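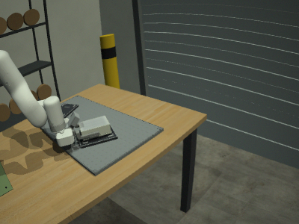 Gakel Tabletop Demo Pack

By Ciobanu, 23 April 2018
Print | E-mail this page

I've put 300 simulated pick-and-place examples in this one, all one white arm over a grey mat on a wooden table. I drove every run myself (my wrists know it!) and binned the clumsy ones. Shadows are left in, and I move the objects between runs so your learner can't just memorise a spot.

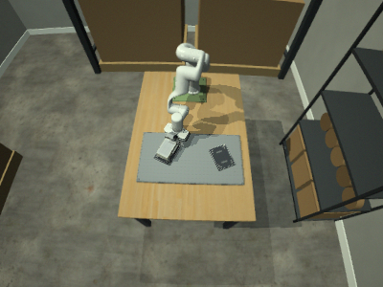
What you get

Joint readings, gripper state and 8 camera views per run. Loads straight into Cito.

211 shares | 8 comments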